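FOR RELEASE 2026-08-13

Fitzgerald Repair Library opens a second branch in Semusholm

I'm Eimear Conneely, I run the Fitzgerald Repair Library, and I get to share some good news — we're opening a second branch, right by the ferry landing in Semusholm!

If you haven't met us, we lend out tools and repair guides the way your local library lends novels. Last year our members took home 3,366 items, and our little room on Dosavell Street was bursting (try finding a soldering iron behind a wall of sewing machines). The new place has 25 workbenches, better light and a kettle that works.

Membership stays free for anyone under 18. Everyone else pays what they did in March, and one card covers both branches.

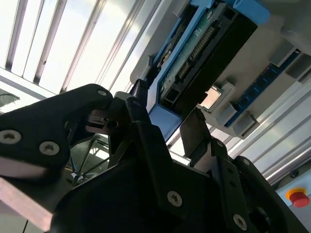

Fitzgerald Repair Library — Electronics Bench

Elif Naz Bozkurt will run the evening classes, starting with lamps and radios. "I want people to bring in the thing they've been meaning to throw out," she told me, and I've already got a toaster picked out for her.

Class sign-up opens at the front desk in both branches. Press questions go to Daithí Horgan in our office.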